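Do You Need a Test Tube Rack on Your Workbench?

Posted 4/20/18 in Small Storage

Every few months somebody writes in to say that lab glass is the answer to small-parts storage. Glitter, seed beads, saffron, model paint, the last spoonful of a spice you paid too much for. I have my doubts about most of it, so last November I bought a set of 16 tubes and a rack from Weletti and put them to work on my own bench and in my own kitchen.

First, the spice idea. Skip it. A tube that looks so tidy in a shop photo holds very little cumin, you can't get a measuring spoon in the mouth, and tapping it over a hot pan lets steam up inside. Ground spices cake. Peppercorns do all right. I went back to jars in 13 days.

Beads and pins are another story. You can see what you have, and you pour out only what you want. Pour through a folded index card and hold the tube still in the rack while you do it. If you fill it in your hand you will be sweeping beads.

As for the rack, buy metal if you can. Wire ones let the tubes lean and clink, and the painted wood one I tried from Sisay swelled after two washings. A plain aluminum rack with round holes wipes down with a damp rag and stays flat. Check the hole size before you order. "Fits standard tubes" on a package tells you nothing.

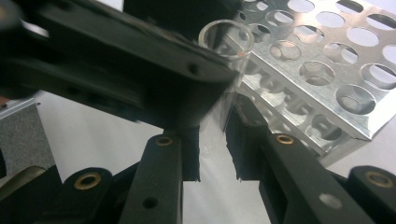 Clear glass tube beside a perforated aluminum rack.

Look over the rim of every tube before you put it away. Run a cotton ball around it, and if the cotton snags, throw the tube out. I don't care what you read about smoothing a chip with sandpaper. Specks of color near the mouth are usually harmless, but I'd want them off before anything edible goes in.

Washing: warm water, one drop of dish soap, a narrow bottle brush. Don't jam the brush to the bottom, or the wire tip can crack the glass. Rinse twice and drain upside down on a folded towel. The Vakeck cleaning tablets that get recommended everywhere did no better than soap for me, and they cost more than the tubes did.

Labels go low on the glass, where your fingers won't rub them. Masking tape and pencil. Label printers are fine if you already own one.

A reader in Plinolstead says she keeps 300 of these filled with buttons and wouldn't part with them. Maybe so. I kept six, all beads, and the other ten are in a box marked "give away."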